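Interim progress report to the Wedik Fund
Grant: Furncombe Community Seed Library
Prepared by Embla Eide, project lead
2 November 2024

Sorry this is short on polish, we are mid-harvest and the cleaning screens are going all day. Numbers first, then the narrative, then what we need from you.

Where we are

Varieties taken in so far: 49. Target for the grant year was 40, so ahead on that. Varieties actually cleaned, dried and ready to lend: fewer, see below. Growers signed up and returning seed: 50, against the same number promised in the application. Outreach sessions held: three. Should have been more. Two got rained off and we never found new dates for them.

Spending is on track apart from postage, which is over. Padded envelopes went up in June and we hadn't budgeted for it. Moved a bit across from the printing line, which was under because we did the grower cards in one color. Let me know if you want that as a formal budget change, I read the grant terms as saying small moves are OK without one.

Intake and cleaning

Beans came in heavy this year. Squash was poor, a lot of growers lost plants to the cold spell and then had no time to resow. Lettuce seed is always fiddly and we still have a backlog of it in paper bags, most of it unlabeled beyond the grower's initials. Miłosz Kaczorowski has been working through the bags in the evenings and matching them to the sign-out sheets. He has also rewritten the intake form so the variety name and the harvest year can't be left blank. Wish we had done that at the start.

Drying was the bottleneck. The old rack holds too little and the back room at Furncombe is damp in fall. We bought a second-hand dehumidifier out of the equipment line (receipt in the folder). Beans are now drying to the point where they shatter under a hammer rather than squash, so we are happy to seal them. Peas next.
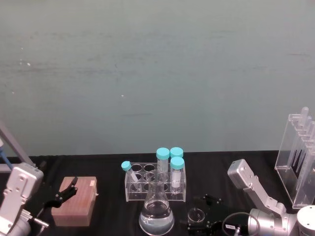 The black tabletop and pale grey-green wall, Furncombe.

Germination testing

This was the part of the plan you asked the most questions about so I'll give it more room. Every lot is meant to be tested before it gets lent out. Damp paper towel, rolled, bagged, kept warm, checked on a set day. We got through all the beans and most of the tomatoes. Results on beans good, with one exception, a climbing bean that came to us as Bragança. Almost nothing sprouted. The grower thinks it was picked too early and then left in a plastic bag, which would do it. We have asked for more from her and kept a small amount back in the freezer in case.

Tomatoes better than I expected given how many people skip the fermenting step. Carrots not tested yet. Parsnips not tested and frankly should go out fresh or not at all, we will stop storing them past one season.

One lesson. We were testing too few seeds per lot to say anything useful, so a lot that looked bad could have just been unlucky. Have gone up to a larger sample for anything where we have plenty. For the rare lots we stay small and write that on the packet, so teh borrower knows what they are getting.

Catalog

The paper catalog is done through the letter P. Online version is built in Tavusik, the free tier, and works well enough on a phone. Search is slow. Photos of the seed are missing for most entries and growers have told us they care about photos a lot more than they care about the long write-ups, so the write-ups are getting shorter. Embarrassing duplicate problem: same bean under different names from different families. We're keeping the entries separate for now with a note linking them. Family names and stories belong with the seed, and merging would lose that.
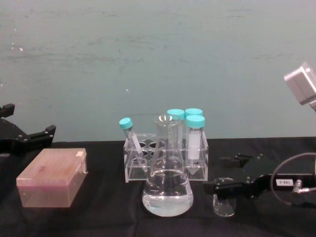

Storage and lending is where I'd like to put the remaining money. At the moment sealed packets live in shoe boxes and cookie tins, some of them with lids that don't close, and we had mice at one end of the shelf in the spring. Growers can't see what is inside without taking everything out, so packets end up in the wrong box by the end of a lending day. What we want is see-through, stackable, with a lid that clicks. The translucent plastic box with the pinkish-beige tint is near the size I have in mind for the small packets, though I'd go for clear. Beans and corn need something deeper. Quotes from two suppliers are in the folder, the cheaper one has a long lead time so I would rather order before the new year.

Lending itself has been steady. Most borrowers take three packets, which is the limit, and a good share of them come back to ask for more. We are holding the limit until the return rate is clearer. Returns run late every year becuase people forget, then find the envelope in a coat pocket. Reminder postcards go out next week. Roughly 40 growers have already brought something back this season.

Growers and training

Seed saving class for beginners ran well, full room, good questions, too much talk from me about isolation distances. The squash hand-pollination session was moved outdoors and people liked that. The third was a cleaning evening with screens and a box fan. Messy. Would run it outside next time.

Feedback forms: short answers mostly. People want more on biennials, and a plain one-page sheet for each crop. Bean and tomato sheets are drafted, lettuce half done. Miłosz is doing the drawings.

Not gone to plan

School visits haven't started. The teacher we had lined up changed jobs and I was slow to follow up. Aiming for early spring with a different school, no firm date yet.

The grower map is dropped. Several people weren't comfortable having their gardens marked, even loosely, and it's not worth losing them over it.

What we need from you

A yes or no on putting the unspent school travel money toward storage boxes. Sooner the better because of the lead time.

Confirmation of whether the final report needs audited figures or if the bank statements will do. The guidance says both in different places.

Next period: finish the lettuce backlog, test carrots, retest Bragança if new seed arrives, catalog to Z, crop sheets printed.

Receipts and the full variety list are in the shared folder. Ring me if anything doesn't open.

Embla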